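Ollura 626 Hardwax Oil for Wooden Floors
Made by Jasteck. Sold in cans of 1 liter and 3 liters.

Ollura 626 is an oil with hard wax for wooden floors inside the house, in offices and in small shops. It goes into the wood and leaves a thin satin layer on the top. The floor keeps its natural look, and you can repair a small area without sanding the whole room.

We sell this oil since 2000 and the recipe was changed only one time, when the smell was made weaker. Customers who used the old version can put the new one over it with no problem, if the floor is clean and dull.

Which colors are available

Clear, Natural White, Light Oak, Smoke and Dark Walnut. The Clear makes most woods a little darker and warmer, like when you wet them with water. If you want the floor to stay pale, take Natural White. Please try the color first on a piece of the same wood, or in a corner behind a door. The colors on a screen are never exact, and ash, oak and pine take the same oil in a very different way.

Smoke is not kept in stock in the 3 liter can. We order it from the factory and it takes two weeks.

How much do you need

One liter covers 40 square meters for the first coat on oak sanded with 120 paper. The second coat needs less. Old pine and any floor with open grain drink more oil, so for these we advise to buy one extra liter. Unopened cans of the stock colors can be returned.

Preparing the floor

The wood must be dry, clean and without old varnish. Sand in steps and finish with 120 or 150 paper. Do not go finer, the oil cannot enter when the surface is polished too much. Vacuum two times, also along the skirting boards, and wipe with a dry cloth. A floor which was waxed with paste wax before must be cleaned with Pruitt Wax Remover and then left to dry overnight.

Putting the oil

Stir the can very well, down to the bottom. The matting powder sits there and if you forget it, the floor will have shiny and dull places. Pour a little oil in a tray and spread it thin with the Kostby wide brush or a short hair roller. Work along the boards, from the wall to the door, two or three boards at one time over the full length. After 20 minutes look against the light. Where the oil still stands on the surface, rub it with a white pad or a cotton cloth. 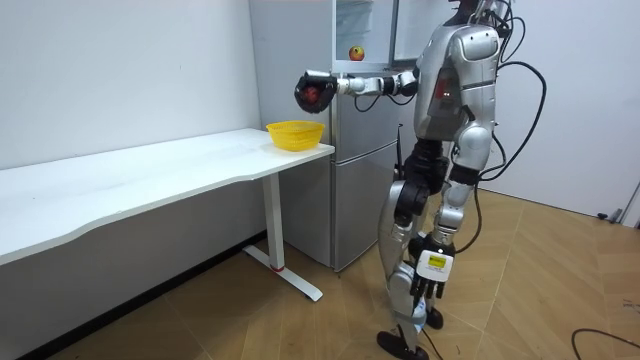 The second coat can go on after 12 hours if the room is warm and has fresh air. In a cold room wait a full day. For a workroom or a hallway, where people walk with shoes, we recommend a third coat only on the walking lines – it is not necessary under cabinets.

You can walk with socks after one day. Put the furniture back after three days and lift it, do not pull it. Rugs and chair mats should wait two weeks, they stop the air and the oil under them stays soft.

Cleaning and care

Use a cloth that is well pressed out and a soap for oiled floors. Do not use steam, vinegar or strong kitchen cleaner. When the floor begins to look dry, normally first near the door and under the desk chair, rub in a small amount of Ollura 626 Care and let it dry overnight. Water stains of glasses and flower pots can be sanded by hand with 150 paper and oiled again on the same spot.

Safety

Cloths with oil can catch fire by themselves. Put them in water right after the work or lay them flat outside to dry, never in a ball in the garbage. Keep the can away from children and open the windows while you work.

Technical data

Gloss: satin
Dry to touch: 8 hours
Coats: 2, hallways 3
Cleaning of tools: white spirit
Storage: 3 years closed, 6 months after opening
Not suitable for: bathrooms, outside stairs, laminate

Questions before ordering

Doğukan Eren answers the messages about floors and colors. Please write to him the kind of wood, the size of the room and what was on the floor before – a photo in daylight helps a lot. In August the answers are slower and orders go out two times a week.

Page updated 02/11/2023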